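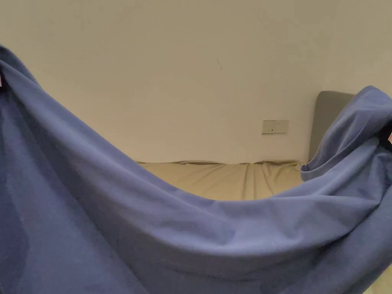 Tecido azul suspenso pelos dois cantos superiores, com a cama ao fundo.

Boas práticas para a manipulação de têxteis com garras manuais
Galeria do caderno técnico Gistik, 3 de maio de 2019

A galeria acompanha a revisão 4 das regras internas de recolha de demonstrações, em vigor nos postos de Moreira e Neltham. Aplica-se a tarefas domésticas com materiais deformáveis: roupa de cama, vestuário, toalhas. Texto de Gisela Petersen, revisão de Girish Kanaujia.

Regra 3.1 – Suspensão. Com a peça erguida por dois pontos, os cantos devem ficar a alturas próximas. A curva inferior do tecido permanece visível para a câmara da cabeça. As etiquetas cosidas servem de referência de orientação e não se cortam.
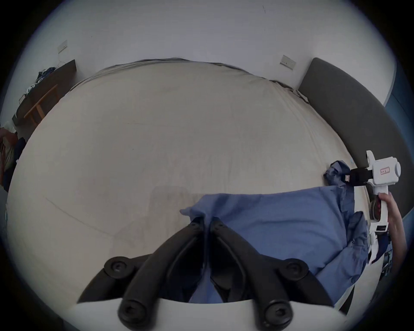 Tempo de leitura: 3 minutos

Regra 3.2 – Preensão a duas garras. A vista do punho mostra um tecido azul seguro por dois dedos pretos articulados e, à direita, por uma segunda garra, empunhada com a mão direita. A pega faz-se numa dobra, nunca numa só camada esticada. O gatilho é acionado de forma progressiva, com o pulso alinhado com a direção de tração.

Regra 3.3 – Terceiros. É admitida a presença de outras pessoas na divisão, desde que fora do raio de trabalho das duas garras. O operador interrompe a sequência sempre que alguém entre nesse raio.

Regra 3.4 – Superfície de apoio. Admitem-se vincos no lençol de base. A cor deve contrastar com a da peça. Cada sequência tem até 9 manipulações; as que excedem o limite são divididas antes do envio para o arquivo Tevden, que em janeiro contava 813 sequências válidas.

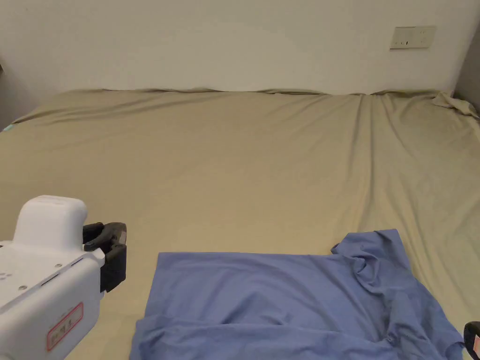
T-shirt azul sobre lençol caqui, com a garra branca à esquerda e os dedos afastados da peça.

Regra 3.5 – Aproximação. Os dedos avançam entreabertos e param antes do contacto, deixando à vista uma faixa da superfície de apoio. Zonas amontoadas, como o ombro e a gola, são tratadas depois das zonas planas. O rótulo da caixa da garra não pode ser tapado com fita.

Pedidos de alteração às regras 3.1 a 3.5 seguem por escrito para Gisela Petersen, com indicação do posto e da revisão.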